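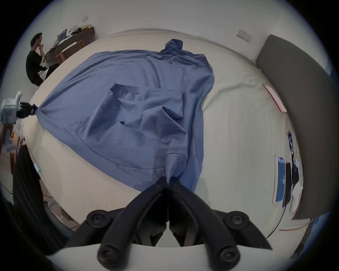
Gremska folding kit, second revision: review

Published October 2019

The Gremska kit is sold as a two-arm laundry folder for small workshops and patient households. It consists of two light arms, a clamp rail, a controller box and a software package that has to be trained or at least tuned on the buyer's own garments. We ran it for 4 weeks at our bench in Kukbridge. The question going in was a narrow one: can a machine in this price class take a pile of clean shirts and return a stack, without a person standing next to it?

It cannot yet. It does get closer than the first revision, and some of the subsystems are good enough to discuss on their own merits.

Setup

Assembly took most of an afternoon. The rail clamps to any flat edge up to two inches thick. The manual assumes metric tools and has two pages out of order in the calibration chapter (the wrist offset procedure comes before the step that homes the wrist). Calibration itself is a 20-minute routine and has to be repeated if the rail is bumped. Ours was bumped often.

The controller is quiet. The arms are not loud, but there is a whine from the shoulder joint at low speed that carries through a wall.

Finding the corner

The hard part of folding is the first grasp. A shirt that comes out of a basket has no fixed shape. The collar may be bunched under the body, a sleeve may be inside out, and a hem folded over on itself looks a lot like a hem lying flat. A person solves this by lifting the shirt and shaking it. The Gremska software looks for a hem corner, pinches it, looks for a second corner, pinches that, and pulls the two apart until the cloth is under tension.

When both corners belong to the same hem, the method works well. When one of them is a sleeve cuff, the shirt comes up diagonally and the software has to notice. The first revision did not notice. This one does in most cases, puts the shirt down and starts over, up to 3 times before it stops and asks for help.

We logged 154 attempts on short-sleeved T-shirts in mixed sizes. Small and medium shirts gave few problems. Large shirts in soft, heavy jersey gave many, mainly because the arms run out of reach before the cloth is flat. Dark shirts were worse than light ones under our ceiling lights, and adding a side lamp helped more than any software setting we tried.

Fingers

The stock fingers are stiff, straight and too thick at the tip. They are fine on a doubled hem and poor on a single layer lying flat on a sheet, where they tend to take up the sheet as well. We replaced them with the curved set from Hevalwood, an aftermarket part that bolts on with the same screws. Single-layer pinches improved right away. The Hevalwood fingers do leave a small crease at the grip point - not visible on cotton after an hour on the shelf, visible on polyester for longer.

Grip force is adjustable in software. The default is too high for anything knitted.

Work surface

Gremska recommends a hard table with a matte cover, and the recommendation should be followed. A bed is the surface most homes have available, and it is the wrong one in nearly every respect: the mattress gives under the fingertips, the sheet slides and wrinkles along with the garment, and the height is low for the rail. It is a useful test all the same. Our success rate on a bed was well under what we got on the table, and the failures were of a different type. On the table the arms missed the cloth. On the bed they caught too much of it.

Small items left near the garment are also a problem. The software segments by color and edge, and a cable or a strap next to a sleeve can be read as part of the sleeve. Clear the surface first.

Speed

With a clean first grasp, a T-shirt takes roughly 2 minutes. With one restart, add half again. Anyone who has folded laundry in front of a television will be faster.

Compared with the Insaurralde

The Insaurralde folder is a closed cabinet with clips along the front. The user hangs each shirt on the clips, and the cabinet pulls it in and folds it. It is quick and very consistent, but the clipping is done by hand, so the part of the chore that needs eyes and fingers is still done by a person. It also will not take towels. The Gremska attempts the whole job and does it slowly, with mistakes.

Verdict

For a lab, a class or a shop that wants to learn about cloth handling, the second revision is a fair purchase, with the Hevalwood fingers budgeted in from the start. A shop that needs folded shirts by the end of the shift should look at the cabinet. For a household it is too slow and needs too much attention.

Good: corner detection, recovery after a bad grasp, open settings files.
Bad: stock fingers, reach on large garments, manual, shoulder whine.
Not tested: long sleeves, fitted sheets, socks.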